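Drinent Two-Arm Picking Cell: Progress Report to the Bokano Fund

Prepared by Ebere Okonkwo, cell lead
September 10, 2023

Period covered

This report covers the work done on the picking cell since the last payment was released in June. It deals with the set-up of the machine, the upkeep routine, the repairs made and the state of the money. The software work at Drorotik is reported separately by them and is only mentioned where it held us up or helped us.

Where we are

The cell is running and in daily use. Both arms are calibrated, both grippers have been serviced, and the maintenance log is up to date. Of the 19 jobs on the set-up list agreed with the Fund, 2 are still open: the spare cable set and the written guide for new operators. Both are explained further down.

We lost more time than planned to the left wrist. That pushed back the start of the shelf picking trials, but the trials have now begun and we do not expect to ask for an extension.

Set-up of the cell

The robot stands at a plain table, with its base close enough for both arms to reach the far half of the top. We tried it further back at first. The arms could still get to the goods but had to stretch almost straight to do it, and the wrist joints were left with very little room to turn. Moving the table in fixed that. The table feet are now marked on the floor with tape, and anyone who moves the table to sweep has to put it back on the marks and run the short position check before the next session.

The position check is the same one we described last time. Each arm goes to a set of known points over the table and the operator looks at the error shown on screen. If either arm is out, the full calibration is run. This has been needed after each repair and once after the table was knocked.

Lighting has not been changed. We had planned to add a lamp, but the head camera copes with the room lights and the money was better spent on fingers for the grippers.

Left wrist repair

Early in the period the left arm began to stop partway through long reaches. The controller reported a fault at the last joint and would only clear after a restart. Nnamdi Adebisi took the wrist cover off and found the connector behind the gripper had been working loose. The cable to the gripper had been tied too short, so each full turn of the wrist pulled on the plug.

He refitted the connector, replaced the plug housing and re-routed the cable with more slack. The same change was then made on the right arm, although it had not shown the fault. The slack has to be judged with some care. With too little, the plug gets pulled again; with too much, the loop can catch on whatever the arm is reaching past. We now check the loops by hand with the arm fully bent and fully stretched, and the check is on the first page of the log.

The left arm has not stopped with that fault since. We are keeping the entry open in the log until the next full service all the same.

Gripper care

The gripper fingers are the parts that wear fastest. Glass and smooth plastic need a firm grip, and a finger with dust or grease on the pad has to squeeze harder to get it. The routine is now:

Wipe the finger pads with a damp cloth before each session and let them dry.
Open and close each gripper fully and listen for scraping.
Check the finger screws with the hand driver and tighten any that turn.
Look at both cable loops.
Measure the pads after every 2,000 grips and change them in pairs if either one is below the mark.

The grip count comes from the controller, so nobody has to keep a tally. Pads are bought from Nwachukwu, who also supplied the replacement plug housing. Their first batch was slightly thick and would not let the grippers close fully. They exchanged it without charge, but we waited for the second batch.

Shelf picking trials

The trials use a small display of shop goods, with drinks standing inside a black wire mesh basket and bags of crisps hung over its top rail. We chose this because it tests the set-up in a fair way. The bags hang down in front of part of the row, so some of the bottles are partly hidden, and the sides of the basket limit the angle the gripper can come in from. For a glass cola bottle near the front edge, the left gripper goes in level and closes on the neck and body.

Three settings were changed as a result of the first runs. The closing speed was brought down for glass. The reach path was raised slightly so the cable loop stays clear of the rail. The right arm was given a waiting position low and to its own side, where it does not get in the way of the left.

The next block of trials is 200 picks with the present settings, with no adjustment allowed in the middle. Any stop, drop or missed grip will be written up with the time and the grip count, so that wear and faults can be compared afterwards. 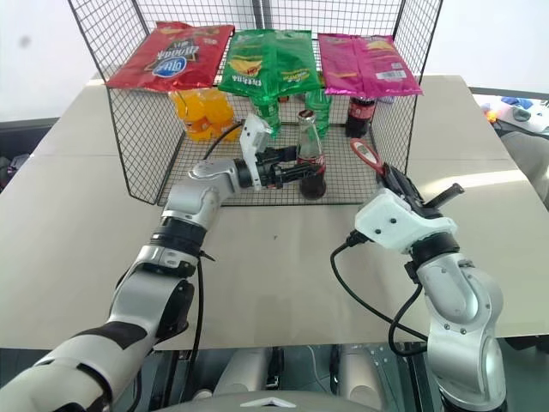
Spending

Spending is within the approved total. The repair parts came out of the contingency line. The lamp was not bought, and we moved that amount to gripper pads after agreeing it with the Fund's office by email. The spare cable set is ordered but not yet invoiced.

Work still open

Spare cable set. The first quote was for the old length, which is the length that caused the trouble. We asked for it to be redone with the longer run and the order went in late. Until it arrives a cable failure on either arm would stop the cell.

Operator guide. The start-up, position check and gripper care sections are written. Calibration is in draft. Nnamdi is to write the section on removing the wrist cover, with the screw sizes, as he is the only one of us who has done it so far.

Next period

Finish the block of picks and send the results with the log pages.
Fit the spare cables to the store rack and label them left and right.
Carry out the full service on both arms and close the left wrist entry if nothing is found.
Have a second person take off and refit a wrist cover using only the guide.

The next payment is requested on the terms already agreed. Copies of the log and the supplier receipts can be sent on request to the cell lead.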